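Notebook, Hollosa bench, Saturday, late morning

Heikki asked me to write up the segment-length business properly before I forget why we settled on what we settled on, so I'm doing it with the kettle on and the training machine humming away next door. Apologies in advance to whoever reads this later, I do go on.

Background for anyone joining halfway. The policy we call Gokach learns from people doing ordinary packing and unpacking jobs with their own two hands, seen from head height. We have 400 episodes of the first aid box task now. Up to last month we were cutting every episode into fixed windows and letting the labeler (Flavalero, the new version) put one sentence on each window. It was quick and tidy and the results were poor. The model would reach for something perfectly nicely and then dither over the box as though it had forgotten what it came for.

Heikki Oksanen's hunch was that the windows were slicing right through the grasps. A window that ends with the fingers just closing on a bottle gets a sentence about reaching, the next one begins with the bottle already held and gets a sentence about placing, and the grasp itself belongs to neither. I didn't quite believe it, I'll admit, so I went and watched 20 episodes at quarter speed with a mug of tea and a pencil. He was right! I found it in nearly every one, and the small bottles were the worst of the lot.
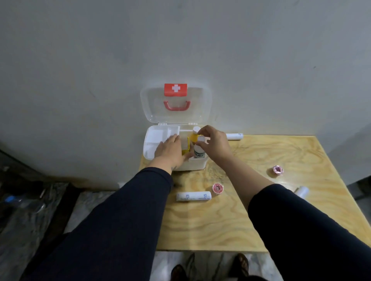 So the new scheme cuts on contact. A segment starts when a hand touches something it wasn't touching before and ends when it lets go, and the other hand gets its own track. That last part matters a great deal more than I expected. People are forever steadying things with the hand they're not "using": a palm flat on the tray insert while the other hand works in the compartment next to it, that kind of thing. Under the old labels the steadying hand simply didn't exist. Under the new ones it gets a segment called "hold", with the object named, and the model finally has some reason to keep the second arm where it is.

Trained both versions overnight, same seed, same 2400 steps of warmup, everything else left alone. On the held-out episodes the contact-cut version predicts hand position noticeably better in the stretch just after a grasp, and about the same everywhere else. I was rather pleased with "about the same everywhere else", as I'd been afraid we would pay for it in the long reaches across the table.

Things that still bother me:

Bandage rolls. They lie every which way on the table, and the contact detector fires early if a sleeve passes over one. I've raised the threshold a little but would like a better answer. Dark sleeves against pale wood ought to be easy to mask, so maybe start there.

Tape rolls. Flat and small, and the labeler sometimes calls them lids. Heikki thinks a short object list in the prompt will do it.

The clear lid. Depth is hopeless on it and I have stopped trying. We drop those points.

Juntunen (the real arm, still on its old firmware) hasn't seen any of this yet. I'd like another 1000 segments checked by hand before we put it anywhere near a real box, and I'm happy to do the first half of those myself if somebody will take the second. The checking tool is on the shared drive under "contact", and please save after every episode, it still loses its place when the connection drops.

Next run goes on tonight with the sleeve mask in, bandages only. Seed unchanged.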